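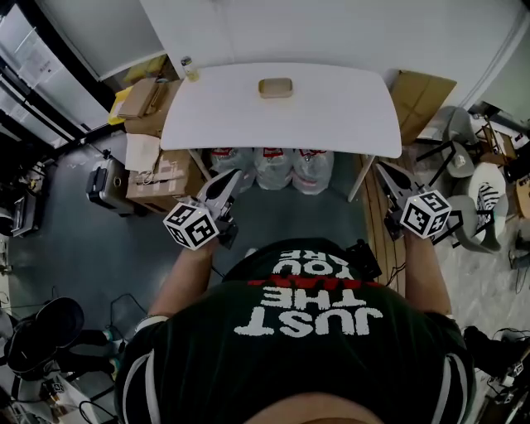 How do I book a table at the Juna indoor market?
Fill in the form at the Mondero Street office or send it by post. Bookings open on the first working day of the month and close when all the pitches have gone.

What does a table cost?
A standard table is £5 for the morning. Electricity is £2 extra and has to be asked for when you book.

Can I bring my own table or rail?
Clothes rails are fine if they fit inside your pitch. Please leave your own tables at home, as the aisles have to stay the same width all the way down.

What can't I sell?
Knives, fireworks, alcohol, live animals and copied DVDs. Food sellers need to show their hygiene certificate at the office first.

When can I set up?
Doors open to sellers at 7am and to the public at 8.30am. Vans must be out of the yard by 8.15am.

Where do I park?
Use the Marar Road car park. It has more than 520 spaces and is free until noon. The Homen Lane side is for unloading only.

Can I get my money back if I cancel?
We refund in full if you tell us at least 4 days before. After that the fee is kept, but you may pass the pitch to someone else.

Is the July market going ahead?
Yes, at the usual times.

Page last updated 20/07/2017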